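Drullik Teach Kit – two-arm teleop station for cloth and other soft stuff
by Fondatden
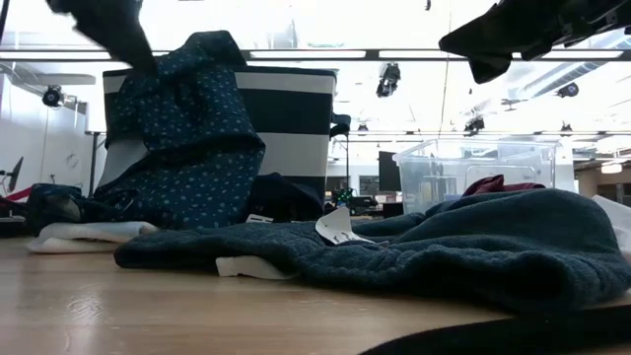 Laundry sorting on the Drullik. Striped basket left, clear bin right, clothes in between.

Ships from June. Quote on request, no online checkout yet.

What it is

A leader-follower station. You move two small leader arms, two follower arms copy you, everything gets logged. Arm positions, gripper opening, all camera views, one clock. Built for people collecting demonstrations of fiddly tabletop work – folding, sorting, bagging, putting stuff in bins. Started as our in-house rig for laundry tasks and people kept asking to buy it, so now it's a product.

Not a finished laundry robot. You do the work, it records you doing it. What you train on the recordings is up to you (we export to the usual formats, see below).

Two ways to show it a task

Remote. Sit or stand at the leader arms, drive from there. Best for cloth. You keep your own hands out of the camera views, and the grippers only ever do what grippers can do, so no surprises when you train.

By hand. Hold the lead-through button on the follower wrist, push the arm where you want it. Release, it holds. Good for short moves and waypoints, teaching a drop-off spot over a bin for instance. Less good for anything with two hands and a bedsheet. You can mix both in one session, each segment is labeled in the log.

In the box

Two follower arms with Drullik soft-tip grippers
Two leader arms, trigger handles
Table clamps
Foot pedal – left is start/stop, right is discard last take
Control box, power supply, cables
Spare gripper tips, 5 pairs
Evano recorder license, one seat

Not in the box: table, computer, monitor, basket, bin, clothes. Cameras are sold seperately, see Nepia camera pack.

Specs

Joints per arm: 6 plus gripper
Episode storage: 3000 takes on the built-in drive, then it asks you to offload
Camera inputs: 9
Max take length: no limit, but keep them short
Mounting: table edge or overhead beam, same bracket
Emergency stop: one on the control box, one on a long lead
Export: per-take folders or one big file, your pick

Cloth notes from the bench

Heather Kerslake runs most of our laundry sessions. Her notes, lightly cleaned up:

Start messy. A heap teaches more than a tidy row. Dump it out, go.

Mix the fabrics. Chunky knit, thin cotton, toweling, prints next to plain. Dark on dark is hard to pick apart on camera so do plenty of it.

Leave the tags on. Small white tags make a nice visual anchor, but do a batch with them tucked under as well or the model gets lazy.

Pinch, lift a bit, pause. Then move. If you yank, two things come up together and the take is junk. Right pedal, do it again.

Don't fix mistakes by reaching in. Fix them with the arms. Recoveries are worth keeping, mark them with the R key.

Both arms busy is fine. New operators park one arm and forget it.

Swap operators before hands get tired. Tired takes look jerky and you'll throw them out later anyway.

Nepia camera pack

Optional. Overhead and side cameras plus rail clamps and long cables. Plugs straight into the control box, Evano finds them by itself. Calibrate once with the printed board, again if anybody bumps a rail. A wide view of the whole table plus a close one on each gripper is where we'd start. Bright ceiling lights and a pale tabletop will give you glare – lock the exposure before the first take, not halfway thru.

Evano recorder

Live view, take list, replay. Replay runs on the real arms or on screen only. Tag takes by task, operator, object. Bulk discard. Works offline. Second seat is extra.

Setup

Clamp the arms. Plug in. Hold both leader arms in the rest pose and press sync. If a follower drifts after sync, redo it with the leaders fully folded, that's nearly always the cause. Keep the area over the table clear of straps and hanging cables.

Servicing

Gripper tips wear, change them when cloth starts slipping. Belts get checked at 3000 hours, we send the kit and a short guide. Everything else, write to support with the log file attached please.

Ordering

Tell us the task, table size, how many cameras. We reply with a quote and a lead time. Leader arms also sold on thier own if you already have followers.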